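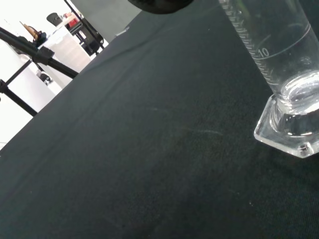

Right, I promised a proper thread on the pouring work, so put the kettle on, this one rambles a bit. The whole method comes down to asking a robot where it thinks a thing is from several different viewpoints, and only letting it move when the answers agree. We started with glass because glass is what makes ordinary depth cameras fall over. With a graduated cylinder seen from the wrist you get straight through to the dark cloth behind it, and the bits that do show up are the highlights on the hexagonal foot and those fine white lines with the 10 printed beside them. Lovely for a person, miserable for a depth sensor.

2/ So Ilgın Ertürk (who has the patience of a saint and had the idea in the first place) suggested we stop trying to get depth from the glass altogether. Let each camera mark the edges it trusts, throw away the rest, and compare. She calls it "asking the neighbours". The draft has a much duller name for it and I've lost that argument twice.

3/ The old way, which I'm a little ashamed to say I wrote, took one view and believed it. It was quick and it was wrong in a very confident manner. Ertuğrul Yurt went through all 438 of our logged attempts and sorted the failures by hand, and most of them were the same sort of mistake: the arm had the height right and the sideways position wrong, or the other way about. Hardly ever both at once! That was the clue, really.

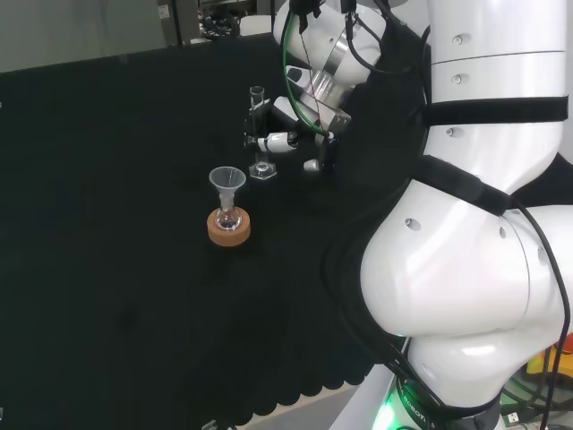
4/ Two views that fail differently are worth far more to us than two good views that fail together. That's the sentence I'd put on a mug. The wrist camera is good at close edges and hopeless at knowing what else is on the table, and the head view is the reverse. From up there you've got the cylinder standing tall behind the gripper fingers and the little flask with its funnel sitting in a cork ring, and the cork is a gift, because it's solid and brown and doesn't pretend to be anything else. We let the method lean on it quite heavily: find the ring, and you've a decent first guess at where the flask must be.

5/ A few of you asked whether that's cheating. Ilgın and I had a long chat about it over some very bad coffee and decided no, so long as we say so plainly. People working at a bench do the same thing. You don't stare at the neck of a flask and work out its position from nothing, you look at what it's standing in.

6/ Numbers, for those who like them. We ran 300 fresh trials with the new method, none of them used for tuning. It stopped and asked for help in 17 of those, where the views wouldn't agree. I was rather gloomy about that figure at first and then Ertuğrul pointed out that the old version never asked for help at all, it just carried on and missed. I'd much prefer the one that asks.

7/ The comparison step lives in a small bit of code called Grorix, which began as a joke name and is now in far too many file paths to change. It's slow. Each check makes the arm pause long enough for you to notice, and visitors from Skadberg kept asking if it had got stuck — it hadn't, it was thinking.
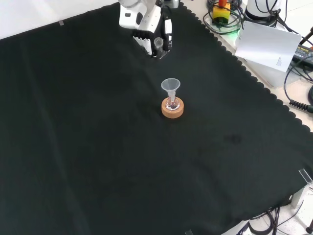

8/ Where it still struggles is the funnel, or anything cloudy. Clear glass gives you sharp highlights and not much else, which we can now cope with. Frosted plastic gives you a soft sort of edge that shifts depending on where you stand, and the views end up disagreeing about something that's perfectly easy to see. Ilgın thinks we should weight the rim more than the walls. I think she's probably right but I want to see it on more shapes before I say so in print.

9/ The side camera was a late addition and I wish we'd had it from the start. It doesn't feed the method, it's only there for us to score against afterwards, and it has settled a good many arguments in the lab, mostly not in my favour.

Search this thread Search Clear

10/ Someone asked about Westine. Yes, we'd like to try it with their lighting, which is much harsher than ours, and I expect the highlights will give us a whole new set of headaches. The write-up is with our readers at Şimşekoğlu now and I'll post it here once they've been through it with the red pen.

11/ If you've a box of awkward labware you'd like to see it attempt, do tell me what's in it. Thick bases and odd-shaped feet especially welcome, and thank you all for being so kind about the first thread, it cheered us up no end.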